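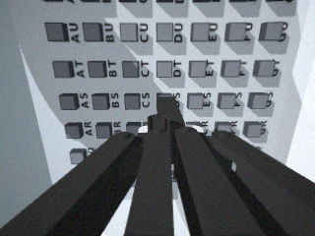
Image credit: Hilkka Turunen

Tollora Seed Savers > Storage and Labeling > Letters or numbers for your drawers?

beanpole_jo
26 Nov 2022
OK, I finally did it. 1,894 seed packets, all out of shoeboxes and into the little drawers I bought when the hardware store in Holloway closed, and I am so happy I keep going down to the basement just to look at them!

I went with two letters. Column first, then row, so my Clallus pole beans live in DU and the dill is in EU (my husband thinks this is hilarious). I write the code on the packet, on the index card and on the drawer. Last night I found my mother-in-law's marigolds in the time it took the kettle to boil. Before this I would've been on the floor with a flashlight.

What does everybody else use?

mulchmonday
Congratulations, that's a huge job! I have to put in a word for letter plus number though. C5 can only be read one way. With two letters, is it DU or UD? You know today. You may not know in January when you're half asleep and the seed swap is in an hour.

beanpole_jo
My columns stop at G, so UD doesn't exist. If I write it backwards I catch it right away. Mostly anyway. I did lose some leeks for an evening because AB and BA are both real drawers, oops.

mulchmonday
I rest my case :)

Hilkka Turunen
Two letters here as well and I love it. I've run the Herkport seed library this way for six years and the only letters I'd drop are I and O, which look like a one and a zero in my handwriting. Do turn the labels so they read in the same direction everywhere. Mine run vertically up the side and you get used to it in a day or two. And put them where a knob or a lip won't sit on top of them!! I had to redo a whole column.
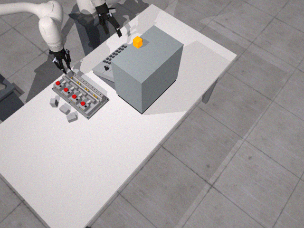
Cabinet on a white table, gray tile floor.

old_rutabaga
Am I the only one who files alphabetically by plant? Beans, beets, broccoli. No code, no card. If the card box gets lost you're all sunk.

beanpole_jo
I tried that! It was great until I got 34 kinds of tomato in one summer and had to move everything after T down, and then it happened again with the squash. With codes a new packet goes in any empty drawer and nothing has to move.

old_rutabaga
Leave gaps then. I leave every third drawer empty and I've shuffled things once since I started.

kale_mary_pass
Can I ask the boring question, what are you writing with? Regular marker fades on me even in the dark. I switched to soft pencil on plain paper and it's so much better. Also, do you keep the silica gel in each drawer or one big jar at the bottom?

Hilkka Turunen
Pencil, always. I put a small silica packet in each drawer and dry them all out in a low oven once a year.

mulchmonday
Pencil for me too, look at us agreeing. Jo, would you trade some of those Clallus beans? I have a lovely purple-podded pea, and it's in F6 if anyone wants to know.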